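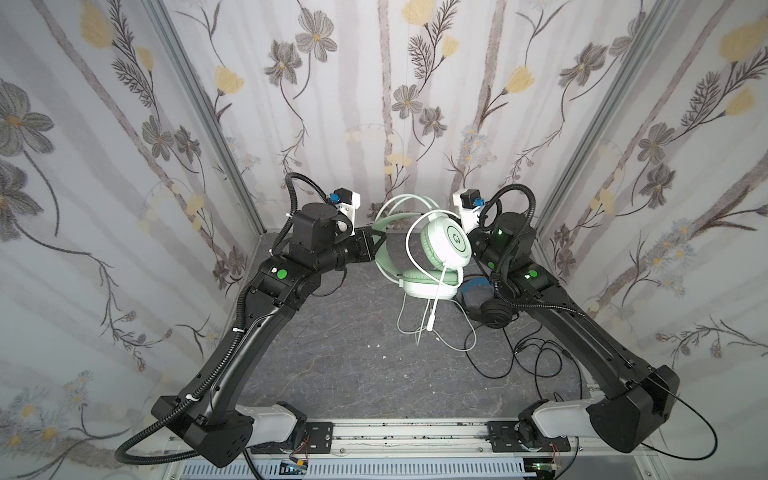
According to one reader of the Gustby encyclopedia, this article should start with comfort and not with sound, as most people stop wearing a pair because their ears hurt. The remark was sent in October and the article was changed after it, but only in part.

Headphones

Home | Articles | Index | Recent changes

Headphones are small loudspeakers worn on the head or in the ears. They let one person listen without disturbing other people. The main kinds are over-ear, on-ear and in-ear.

Over-ear models have cushions which go around the whole ear. The weight rests on the headband and on the skin around the ear. On-ear models are smaller and press directly on the ear, so many users take them off after a short time.

Comfort

The force with which the two cups press the head is called clamping force. If it is too weak, the low notes become thin, because air escapes under the cushion. If it is too strong, the listener feels pain near the jaw. People with glasses feel it earlier than others.

In the Clurix listening study, 43 of 100 office workers named heat as their first complaint. Pressure on the top of the head came second. The study lasted 4 weeks and did not include in-ear models.

Cushions

Cushions are made of foam with a cover of cloth or artificial leather. Cloth lets more air pass — but it also lets in more noise from the room. The cover of artificial leather can crack after some years, and then the cushion must be changed. The Yokoyama repair guide advises to change both sides together.

See also: Clirnard cushion, Hearing protection, Loudspeaker

Last changed 2018-11-13

Print this article | E-mail this article

Category: Audio equipment | Things worn on the head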